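Search this manual
Enter keyword or part no. Search

Section 4: Unpacking and laying out the parts

Read this before you open anything. The quick start card says the Pimmont goes from carton to finished in 19 minutes. We've never managed that, and we wrote the longer guide. Allow an evening, or most of a wet afternoon in October.

4.1 Before you start

1. Clear a patch of floor big enough to kneel on. Carpet is fine and kinder to the gloss parts than tile or concrete.
2. Have a shelf or table within reach for small hardware. The lid of the carton is often suggested for this. It tips.
3. Put an open storage bin on the floor and stand the parts carton inside it. Anything that drops while you're unpacking lands in the bin and not under the couch.

Note: The packing list is printed before the carton is filled, so treat it as a list of intentions. Check the parts themselves.

4.2 Taking out the cover

The gloss black cover is the part most often damaged, and nearly always in the first few minutes. Cikedent calls the finish "scratch resistant." A thumbnail will mark it.

1. Open the carton flaps fully and fold them down.
2. Steady the carton with one hand on its near edge.
3. With the other hand, lift the cover straight up by its sides, pointed end at the top. Don't pull on the long groove down the front.
4. Turn it in the light before you put it down. Fine lines along the groove are from the mould and won't get better or worse. A line you can feel is a scratch.

CAUTION: Don't use a knife inside the carton, whatever the tape looks like.

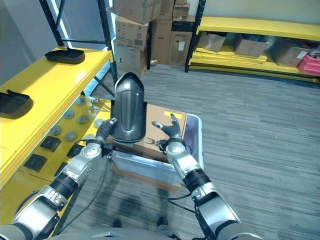 5. Lay the cover on a folded towel, groove side up. The foam sleeve that came with earlier cartons will do if you have one, but check it for grit first.

4.3 Sorting the small parts

1. Keep discs, pads and pins in separate groups. Flat things at the front, pins at the back where a sleeve won't catch them.
2. Stand the pins upright if they'll stay up. One that falls over every time may be bent, so roll it along the shelf and watch the tip.
3. Leave the backing on the pads until Section 5. The adhesive is advertised as repositionable. Assume you get one go.

Note: Bennani trays fit the same shelf and are handy for loose hardware. The Brirkano ones are said to fit too. Ours rocked.

4.4 Keeping the cartons

Stack empty cartons against a wall with the labels facing out, heaviest at the bottom. You'll need the label number for any claim, and the original carton for any return over $200. The warranty also mentions a 2,000 hour service life for the cover, without saying how those hours are counted. Keep your receipt.

Continue to Section 5: Fitting the pads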